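# Yellow squeeze bottle: can the screw cap be made to seal properly?
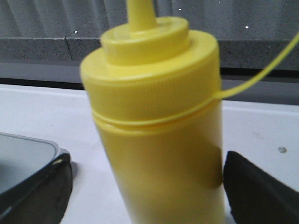 *1 min read*

**Skiltik**

I keep cooking oil in a plain yellow squeeze bottle, the catering type with a conical nozzle on a ridged screw cap. There is no label or maker's name on it. After a day on the shelf there is a film of oil under the collar. Tightening the cap harder makes no difference. Is there a standard replacement washer, or is the bottle finished?

**Godoy**

Unscrew the cap and look inside the skirt. Many of these have no washer at all and seal on the rim of the neck. Run a fingernail round the rim. If you feel a ridge of moulding waste, take it down with fine wet-and-dry paper on a flat surface, a few strokes only. Wash, dry and refit.

Wipe the threads as well. Oil on the threads creeps downwards and looks like a leak even when the seal is sound. To test, fill with water to 50 mm below the neck, fit the cap, cover the nozzle with a finger and turn the bottle over above a sheet of kitchen roll. Squeeze gently. Any wet patch from the skirt means the rim is still at fault.

Don't overtighten. The cap will bell out and after that it won't seal on anything.

**Dondix**

Just buy another one, they cost next to nothing. Mine did the same and I use it for washing-up liquid now.

**Skandar**

Agree with Godoy on the rim. If you do want a washer, measure the inside of the cap first, as neck sizes vary between makers. Use food-grade silicone sheet and cut the centre hole wider than the base of the nozzle, otherwise it restricts the flow.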